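Is hand-held gripper teaching worth it for letter sorting?
Chun-yin Chang

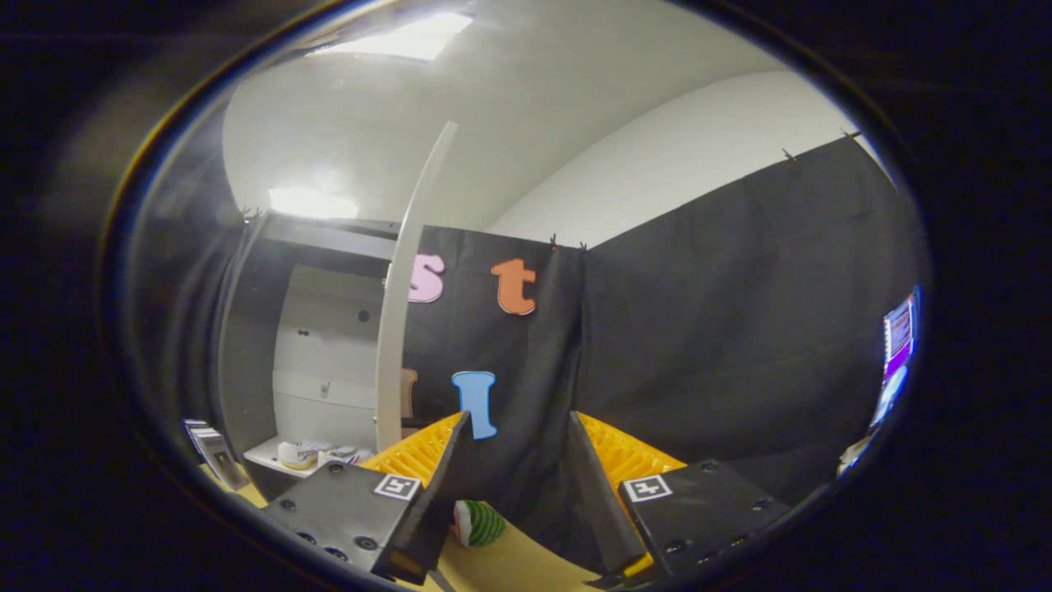
We've recorded 826 demos of picking foam letters off black cloth with a Zundetti hand gripper. The policy still misses the "t" more often than it gets it. The seller says to record more. I doubt it. Has anyone got this to work?

Ileana Mihăilă
More demos won't fix bad ones. Watch 3 of yours at half speed - if your wrist does something the arm can't, bin them. We threw out more than 2 hours' worth in July and lost nothing.

Man-lok Kwan
just use remote control, works fine for me

Ileana Mihăilă
Fine on what task, though? Ours was slower by remote and no more accurate.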